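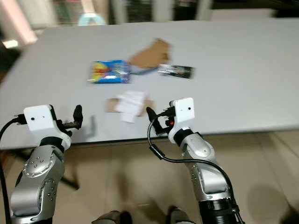
## 4. Living with the Zalex two-arm kit

**Figure 2.** The Zalex kit at the table, both grippers reaching toward the work. Packets and pieces of cardboard lie on the top, with a crumpled sheet of white paper or tissue nearest the robot.

I should say first that Sturard sells the Zalex as a kit for people who already have a bench and some patience, and I had the bench. Branwen Howells and I put it through 267 clearing trials at our Gitville lab in October, all on mixed rubbish of the sort you can see in Figure 2. We wanted stuff you'd find on any canteen table after lunch, because the brochure is full of neat little cubes and I've never had to tidy up a cube in my life!

Flat things were the hard part. A snack packet has a bit of air in it, so the fingers can come in low and get hold of a corner (the curved tip helps a lot with this, and I'd like to shake hands with whoever drew it). Card lying flush on the table is another matter. The software that comes in the box kept trying to pinch it from above, and we lost 26 trials to that alone before Hussam Moussa wrote us a slide-to-the-edge move, where one arm pushes the card until it overhangs and the other takes it. It's a lovely thing to watch. It isn't in the kit, mind, and I think it ought to be.

Paper lying on card was worse again. We scored a trial as a success only if both pieces ended up in the bin, in any order, and the arms would happily lift the paper and then carry on as though the card underneath were part of the table. Nisreen Khalaf relabelled 886 stills by hand to teach the detector otherwise, and Section 5 gives the results before and after her labels went in.

A word on cables. They run outside the arms, in big loops, and you do need to leave room for them at the sides – we moved our table twice before I was happy. Živko Jurić prefers the older Karaki arms for exactly this reason, as they're wired on the inside, but he also admits that swapping a damaged lead on a Karaki costs him a whole afternoon. On the Zalex I did it over a cup of tea.

Would I buy it again? For a teaching lab, yes, and gladly. For anyone hoping to clear tables straight out of the box I'd be more careful, and I'd ask Sturard for the next software release in writing first.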